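Satimow to Jaritz, by the numbers: a delivery skipper on routing, reserves and paperwork

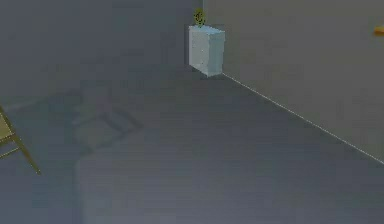
A small white cabinet in the corner of a gray room.

The skipper has moved sailboats for other people for most of a working life and asked to be identified by job only, as the boat's owner has not yet settled with the insurer. The most recent trip was a 42-foot sloop named Dalska, taken from Satimow to Jaritz in May with a crew of three. Distance logged was 2126 nautical miles. The owner had planned on less.

"The direct line is shorter," the skipper said. "The direct line also runs through the light-air zone at that time of year, and the boat carries fuel for a limited number of hours under power. So we went south first. That adds miles and takes off days."

Dalska carries two fixed tanks. The skipper added jerry cans on deck, lashed to a board along the rail, and worked out the range at low revs before leaving. The figure used for planning was five knots in flat water, with a third of the fuel held back for the approach and for charging.

"People quote the engine maker's consumption curve. That curve is for a clean hull and a clean prop. I run the engine for a full day near the coast, dip the tanks before and after, and use that number. On this boat it was worse than the owner believed. I told him so in writing before we left."

The stop at Jafri, a little past the halfway point, was in the plan from the start. The harbor there has one visitor pontoon and a fuel dock that keeps short hours. Clearance was handled in an office above the chandlery.

"Bring the crew list already typed, with passport numbers, and bring more copies than you think. They kept four. The boat's registration has to be the original. A scan was fine when I first went there and it is not fine now. Allow a half day for it and do the water while you wait."

The stay at Jafri came to two nights. The berth, water and garbage fee were charged together at 226 in local currency, payable in cash. The skipper replaced a chafed preventer line, changed the primary fuel filter and bought bread, onions and eggs. The watermaker had been left off for the first leg.

"I don't plan around a watermaker. If it runs, the crew gets showers. The tanks have to cover drinking and cooking for the whole leg without it."

Watches were three hours on and six off, fixed, with no rotation. The skipper considers rotation a mistake on passages longer than a week.

"The body learns a fixed clock in three or four days. If you shift the watches to be fair, it never learns. Somebody gets the bad one. I pay that person a little more."

The second leg was slower. Wind was aft for most of it, and the boat rolled enough that the main was kept reefed with the boom held forward, and the genoa poled out on the other side. Speed dropped, but the autopilot drew less current and the batteries held through the night. There was one squall line on the approach to Jaritz, taken under bare poles.

Asked what travelers should look for when they join a delivery crew for the passage, the skipper kept to documents. "Ask for the insurance certificate and check that it names the route. Ask who pays your flight home if the boat stops early. Ask where the liferaft was last serviced, and read the date on the raft itself."

The skipper expects to return to Satimow for another boat, a ketch with less tankage -- "which means more cans on deck" -- and plans the same southern route. The stop at Jafri may be dropped if the office goes on asking for originals, since the ketch is between registrations.

16 July 2017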